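Allutmont (company)

Category: Pet Products | Startups | Companies That Pitched on TV
Last updated: November
34 shares | 3 comments

Allutmont is a small pet products company based in Tillville, best known for a slow-feeding dog bowl called the Torkach. I've been keeping this entry going for a while now, mostly because I own two of the bowls and got curious about who was making them (my beagle eats like somebody is timing him).

Background

The company started out in a rented garage in Tillville, selling plain rubber feeding mats at craft fairs and farmers markets. The mats did okay. What people kept asking for, though, was something to stop their dogs from gulping down dinner, and so the founders started messing around with ridged inserts that could drop into a regular bowl. The first ones slid all over the place and got chewed up fast. The version that finally went on sale locks into its base with a quarter turn, and that's still how it works today.

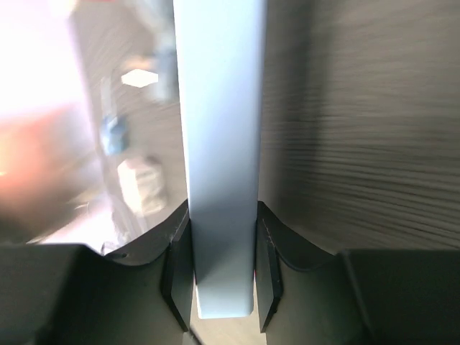

How did Allutmont pay for its first big order of bowls?
The money came from preorders and a small loan from Hinrichs, a regional pet supply distributor that also agreed to carry the bowl in its stores. The loan was paid back out of sales, and Hinrichs never took a share of the company.

The TV pitch

Allutmont went on a regional business pitch show looking for $50,000 in exchange for a slice of the company. I watched it live and I still think they did fine! The demo dog behaved, the numbers were clear, and one of the investors asked for a bowl to take home. The trouble was the price. At that point the Torkach sold for $34, and the panel felt that was a lot for a dog bowl when a basic slow feeder costs much less. One investor did make an offer, but it came with a royalty on every bowl sold, and the founders turned it down after a quick huddle in the hallway.

So no deal. The episode did bring in a wave of orders anyway, and the website was down for most of that evening – I know, I was trying to buy my second bowl.

After the show

The biggest change was the price. Allutmont moved to a simpler base and dropped the Torkach to $23, where it has stayed. There are three sizes now, and the inserts are sold separately, so you can replace a chewed one without buying the whole thing again. A cat version was talked about on the company's mailing list but I haven't seen it for sale anywhere, and the last couple of newsletters didn't mention it. 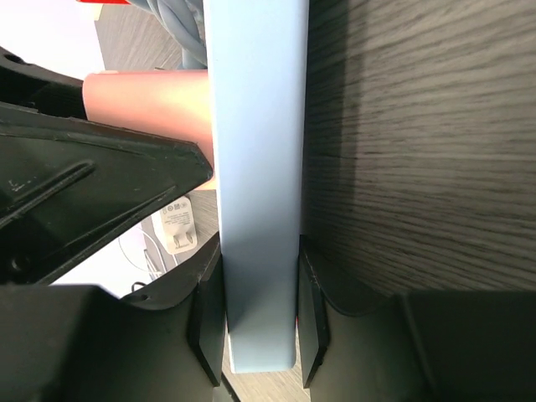

Light blue block, held upright.

Is it still in business?

Last I checked, yes. The bowls are in stock on the company's own site and in Hinrichs stores, and they still turn up at the Tillville spring market with a folding table and a bin of marked-down inserts. It's a small operation and seems happy to stay that way. Customer emails get answered, usually within a couple of days, though mine took longer around the holidays.

Complaints you'll see in reviews are mostly about the large size being hard to twist apart after a trip through the dishwasher. I've had that happen too – running it under warm water helps.

See also: Slow feeders, Pet supply distributors, Tillville businesses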